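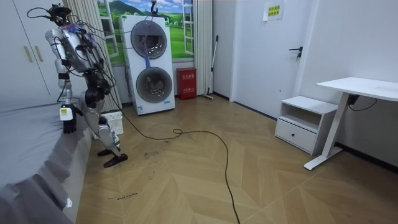 **Leltberg Trail Users Forum – Trail Access and Events**

**Topic: Revised rules for the Roramberg descent**

**leltberg_moderator** wrote:
Members are advised that the Roramberg descent will be limited to downhill traffic from 2026-08-10. Riders climbing to the top must use the Atinga fire road. Groups may not exceed 10 riders.

**hardtail3903** wrote:
I respectfully object to the group limit. Our club rides with 12 members on most weekends, and a limit of six on the lower section was already dropped in July.
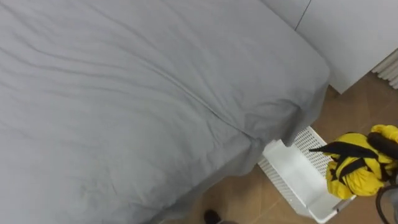

A gap of three minutes between groups would serve the same purpose – and it would be easier to enforce at the gate.

**ridge_and_root** wrote:
I support the limit as written. Large groups stop on the blind corners, and spacing at the gate does not prevent this.

**hardtail3903** wrote:
The corners could be marked as no-stopping areas. I request that this be considered.

**leltberg_moderator** wrote:
The request has been recorded. The limit remains in force until the next review.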